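Thu 27 October, cube bench, Lepik arm

Stopped again just after lunch. Same fault as before: arm halts partway through the approach, controller says "protective stop, joint 4," no contact with anything. Ratix support says collision. I don't believe it. There was nothing there to collide with.

What I have so far. The stop comes on the long reach out to the left, toward the foam cubes. Short moves straight ahead of the base never trip it. Force limit was set at 10 and I left it alone, whatever the forum says about bumping it up. A limit you raise every time it bothers you isn't a limit.

Checked the base first, as I was told to. Bolts tight by wrench. Cubes still on the left, orange, blue and purple, where the next run wants them.

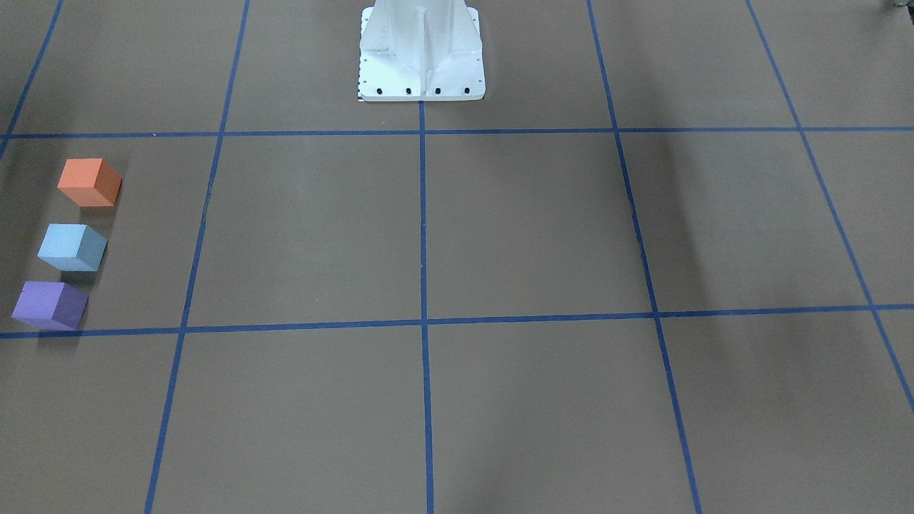 Could it be the payload setting? Most likely. The Bulmont gripper we put on last week is heavier than the old one, and the mass in the config is still the old number. With the arm stretched out, the controller would see more torque than it expects and call that a hit.

Before anybody celebrates: I entered the new mass, 600 grams, and ran the left reach 7 times. It stopped once. Better than this morning, but one stop is one too many, and 7 runs prove very little. The release notes claim the new filter was tested over 1,000 cycles. They don't say with what on the end of the arm.

Second suspect is the wrist cable. It gets pulled at full reach, and a tug at the wrist could look like a push to the controller. I slowed the move to half speed and parked the wrist over the tape grid between tries so I could look at how the cable hangs.

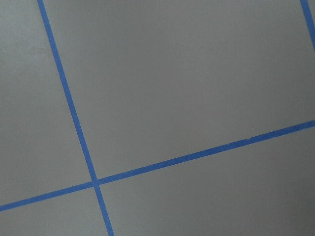

At half speed it didn't stop, which fits the cable and the payload idea equally well, so I've learned almost nothing. Next: full speed with the cable taped down in a bigger loop, then full speed with the gripper off. One change at a time, please. If you touch the config, write it on this page.

Until this is sorted, nobody reaches into the cells with the arm enabled. The e-stop stays within arm's length of whoever is running it. Log is saved under left-reach.

Comments (2)

We had the same stop with the old gripper in the spring, so I wouldn't blame it all on payload. Did you check the center of gravity offset too?

Offset was still at zero. Changing that after the cable test, not before.

Recent entries
- Gripper swap, Bulmont, fitting notes
- Re-taping the cube grid
- Ratix controller update: what broke
- Bench bookings for November

Willilel workshop notebook | Contact the bench desk | © Willilel | Back to top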